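The operations lead at Nindano asked me to come before nine, while the office was still quiet, and she had coffee ready and a printed copy of the site rules on the table with a good deal of pencil on it. She has looked after the Flulcombe floor for two years now, and she is the kind of person who apologizes for talking too long and then tells you one more thing (I was glad of it every time).

I wanted to know where the rules came from. "We borrowed the first set from McGrath," she told me, "and it was written for a warehouse, so it had a whole chapter on forklifts and not one word about a cupboard door." The current set runs to 27 pages, and she'd like it shorter. The part she cares about most is the section on furniture, which she wrote herself, over most of a September.

"Doors first," she said. "If a job needs a door open, it's opened all the way before anything gets picked up. A half-open door is the worst of both, you know? You bump it, it swings, and then it's where you didn't expect it." The other rule she quotes from memory is about edges. Anything set down so that it sticks out past a shelf or a cabinet top counts as unfinished, and the job can't be signed off until it has been moved back.

Binders, doors and grippers on the Flulcombe floor 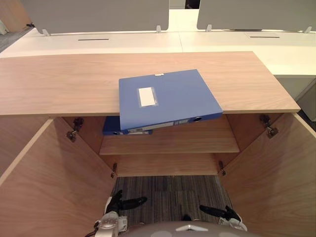
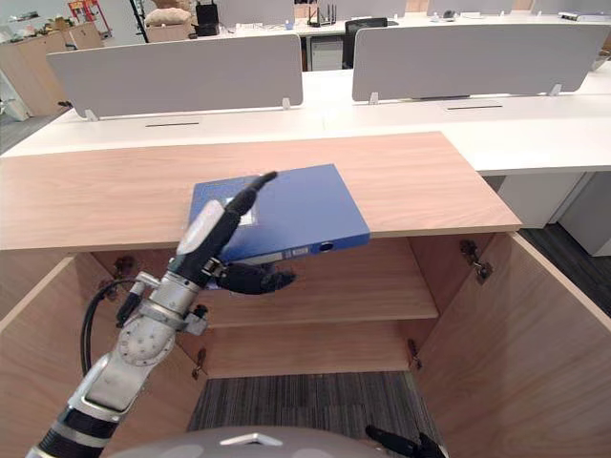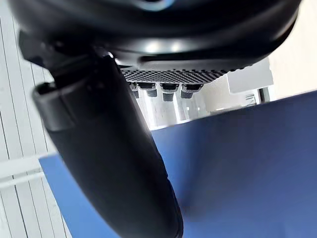
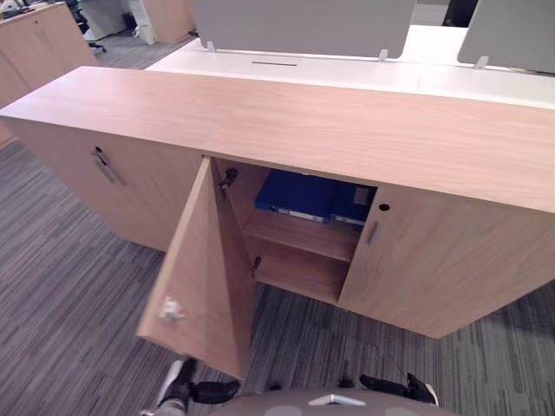
We got onto speed after that, and she laughed, because it's what every visitor asks. The limit near people is 80 millimeters a second, and yes, it's slow. "You could go and make a sandwich! But the people who sit out there have to trust it, and they won't trust something that startles them." She had nearly 80 comments back on the draft, and most of them, to her surprise, wanted the slow speed kept.

What she argues about with the Filcombe site is who may press stop. Over there it was the trained operator only. At Flulcombe it's anyone at all, a visitor or a cleaner or somebody walking by with their lunch, and they never have to fill in a form afterward. "The form was the problem," she said. "People would stand there thinking about the form." The operator writes the note instead, two lines in the log, and the job restarts from a safe position with both grippers empty.

I asked if Filcombe had come around. She tipped her hand from side to side and said they were trying it in the mornings, and then she walked me out past the elevators, still talking about hinges.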